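Equipment planning meeting, March. Notes typed up by me, Trinity Thibodeaux, so blame me for the spelling.

At the table: Lavanya Reddy, Gemechu Moges, Abundio Hinojosa and yours truly. Getsemaní sent her numbers ahead and called in around 2 p.m. for the vote.

1. Spare fingers and cables

Gemechu wants a proper spares line in the budget this year, and I'm all for it. We've been ordering parts one at a time and paying shipping every single time (ouch). Skumstead quoted $18 per finger pair, and Lavanya would like a second quote from Cistby before we commit.

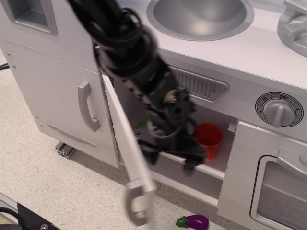 Cable sleeves go on the same order. Abundio asked if we could skip them, and Gemechu said no way, look how much cable is bundled along the upper arm when it reaches into that lower cabinet with the cup on the shelf. He'd like clips too. We agreed on sleeves and clips, one order, charged to maintenance - Gemechu to send me the part numbers.

2. A second kitchen

This one took most of the hour! Lavanya's case is that one kitchen means everybody waits in line, and the cabinet tasks and the oven tasks can't run at the same time. Gulcombe has the same kind of set for $288, or $317 with delivery. Abundio thinks we should buy used. I said I'd call Valdovinos and ask what they have, but I'm not driving a van again.

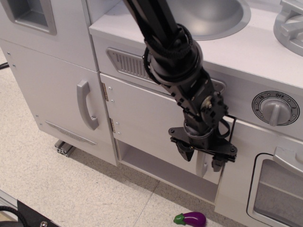 We also got into whether a different model would do. Getsemaní is firmly against it, and after a lot of back and forth I came over to her side. Our task list leans on the curved pull handles, the two hinges on the left door and the dial with OFF at the top, and a set with other hardware would mean rewriting half of it. Same model, then. Vote was all in favor, with Abundio still grumbling about the price.

3. Food toys

Short one. Lavanya wants more vegetables and fewer cups. Approved out of petty cash.

To do
Gemechu - part numbers to me
Lavanya - Cistby quote
Me - call Valdovinos, then order from Gulcombe if they have nothing

Wrapped up a bit before 3 p.m.

Recent items
Bench power supplies: what we ordered
Minutes, February
Storage shelf sign-up
Travel budget questions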